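Library hours cut put back to the summer as Chu branch stays open late

March 12, 2024

The evening opening at Chu library is safe for now. The council confirmed this morning that the late sessions will carry on until the end of the summer at least, after a petition with 1432 names on it was handed in at the town hall.

The branch had been due to drop to four days a week from next month, closing at 5pm on each of them. That plan is now on hold. Ginov branch, the smaller of the two, is not so lucky and will lose its Saturday morning from the start of next month as planned.

A full review of both branches comes back to councillors in the autumn. No promises beyond that.

What was going to go

Under the plan put out in December, Chu would have lost both of its late nights and one full day. The homework club would have moved to the lunch hour, which parents said was no use to anyone at school. The reading group for over-sixties was offered a room at the Pluvonico centre on the other side of the ring road – two buses for most of its members, and the second one only runs once an hour after three.

The council said at the time that the cuts would save money on heating and evening staff. It has not said where the saving will come from instead. A spokeswoman told us the gap would be "met from within the wider budget" and that more detail would follow in the spring papers. We have asked for the figure and will add it when we get it.

Petition

The petition was started at the counter of the Fidadum bakery on the high street, two doors up from the library, and ran for nine weeks. Of the names collected, 905 were on paper and the rest online. Sheets also went round the doctor's surgery, the launderette and both primary schools.

Campaigners had hoped to get it debated in full council but it was taken at a short meeting of the culture panel, held in the small room upstairs with not enough chairs. Several people stood in the corridor. The item lasted less than half an hour.

There was some applause at the end, then a question from the corridor about Ginov, which the chair said was outside the item.

Ginov users angry

People who use the Ginov branch say they have been forgotten. It never had late nights to lose, they point out, and the Saturday morning is the only time it opens outside office hours. Their own petition had 539 names but came in after the deadline and was not put before the panel.

"We were told the end of the month and then it was the middle of the month," one regular user said as she left. "It's a village, we dont have a bakery to leave it in."

The council says the closing date was on its website throughout. It also says returns can still be made through the outside box on Saturdays, and that holds will be kept for an extra week so that people who can only get in at weekends have time to sort something out. How they would pick the books up was not made clear.

The mobile library will not be adding a stop. We asked.

Hours from next month

Chu: open 9.30am to 5pm most weekdays, late until 7.30pm on two evenings as now, Saturday until 1pm. Closed Sunday. No change to the children's corner or the printing.

Ginov: weekdays only, 10am to 4pm, shut for lunch between 12.30 and 1.15. Toilets stay open to the public when the branch is.

Fines stay as they are at both. The 50p charge for reserving a book from outside the county also stays, despite rumours that it was going up. Children's reservations are free and will remain so.

New things at Chu

Staff at Chu say they want to make more use of the evenings now they have them for a few months more. First up is a run of drop-in sessions on the computers upstairs, aimed at beginners of any age. No booking for the first two, then a sign-up sheet at the desk if it gets busy. Bring your own laptop if you have one, there are only six machines and one of those is slow.

The sessions will cover e-mail, forms and photos.
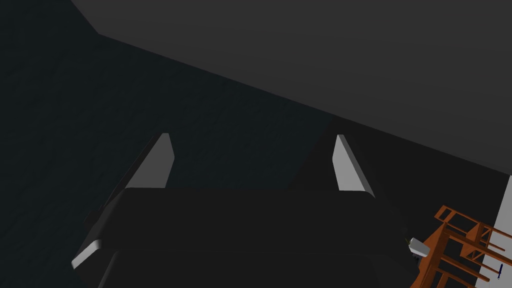 A robot gripper with its fingers apart, in a computer-made scene.

The homework club keeps its old slot, straight after school in the back room, squash and biscuits as before. It could do with more dictionaries, particularly the smaller ones. The reading group for over-sixties stays put too, and has dropped the idea of the Pluvonico room altogether. It is part way through a long family saga and says newcomers can join without having read the first half.

A local history evening is pencilled in, with old maps of the high street and the tannery out on the tables. Date to be fixed. The maps are kept flat in the strongroom and need a day's notice to bring up, so if there is a particular street you want to see, tell the desk beforehand.

There is also talk of a seed swap but that depends on the weather and on somebody lending a trestle table. Two would be better.

Parking and the front door

A reminder that the ramp at the front of Chu is being relaid and the step-free way in is round the side, past the bike racks, until the work is finished. Ring the bell if the door is shut, it sticks. The disabled bay has moved to the far side of the car park for the same reason and the sign has not caught up with it yet.

Parking after 6pm is free in the car park but not on the street, whatever the old board says. Two readers have written in about tickets. The council says the board will be taken down "shortly" and that anyone fined after reading it should appeal in writing, with a photo of the board if they have one.

What next

The review will look at visitor numbers, loans and what the rooms are used for in the evenings. Forms will be on the desk at both branches and can also be handed in at the town hall. They run to four pages, the last one is optional. A large print version is on its way – the first batch came back from the printers with page three missing.

There will be a public meeting before anything is decided, the council says, with one in each place this time. Dates have not been set. Ginov's will be in the village hall if the heating is fixed, otherwise the school.

Letters on this to the usual address please, and keep them short, we had to cut most of last week's. Closing date for the next issue is midday on the 20th.

Correction: an earlier version of this story said the Ginov branch shut for lunch at noon. It is 12.30pm. Sorry to anyone who went early.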